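What does "from 300 a month" really mean?

You may have seen big signs next to building sites. They show smiling families and a price in huge numbers. Let's look at one and ask some awkward questions.

Imagine a block of flats called Skestum Heights, with 86 homes in it. The sign says "Own a flat from 300 a month!" That sounds cheap. But look at the little word "from". It means the smallest flat costs that much. The others cost more, and the sign doesn't say how much more.

Most people can't pay for a home all at once. They borrow money from a bank, and this kind of loan is called a mortgage. The bank doesn't lend the money as a kindness. It charges extra, called interest, and you pay a bit of it every month. If you borrow for 26 years, you pay interest for 26 years. Ask a grown-up to add it up and you may get a shock.

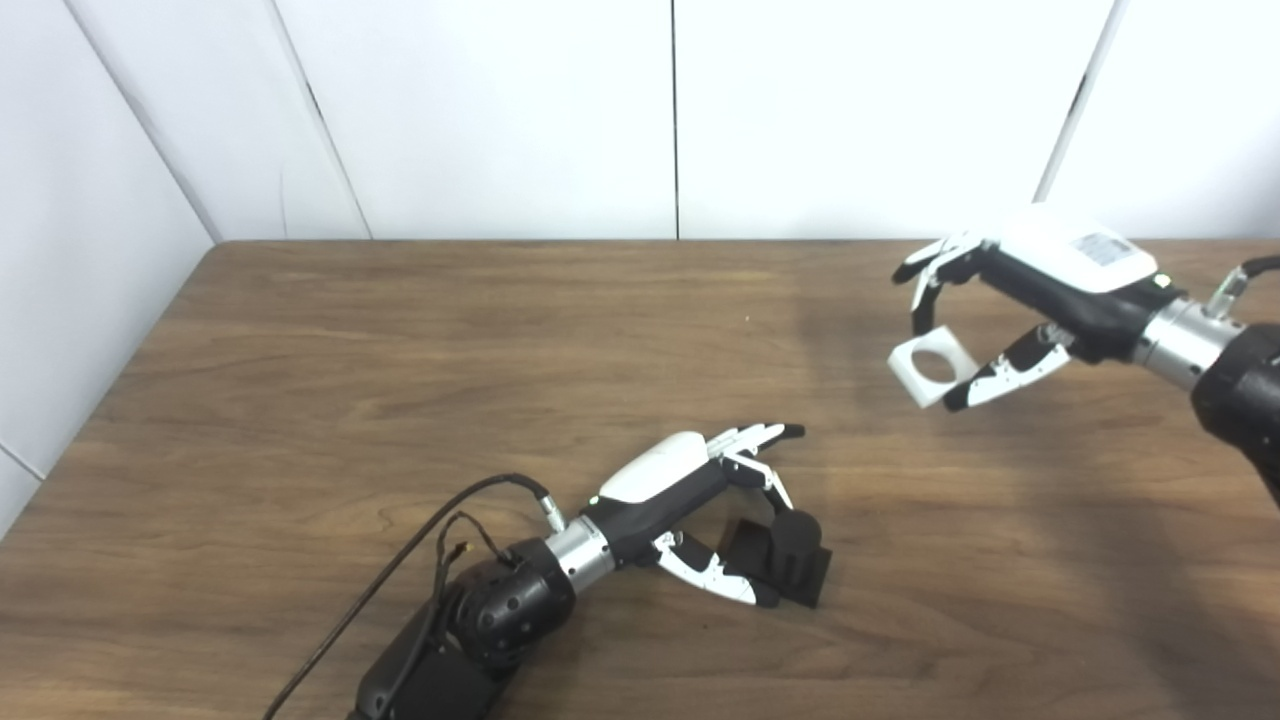
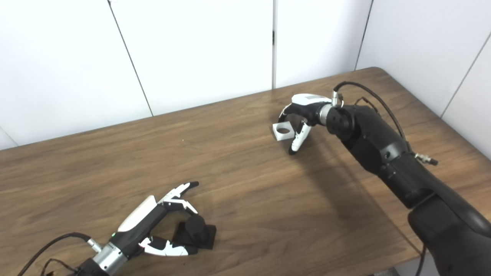

Two robotic hands over a wooden table, with white panels behind.

Now for the small writing at the bottom. It might say the price is only for the first 12 months. After that the bank can put it up. Why isn't that part in huge numbers too? Good question. Danilo Padilla, who used to sell flats, told us: "The big letters are there to get you through the door. I'd read the tiny ones first."

Sellers also like to say that house prices always go up. Do they? Prices have gone down in plenty of places and at plenty of times. A person who has to sell in a bad year can get back less than they paid. So when somebody tells you a home "can't lose", ask them how they know, and ask if they get paid when you buy it.

Words to know
Deposit: the money you pay first, out of your own savings.
Interest: the extra you pay for borrowing.
Mortgage: a loan for buying a home.

Try it yourself: find an advert for a new home and hunt for the word "from". Then look for the smallest writing on the page and read it out loud.

Written by Analyn Galang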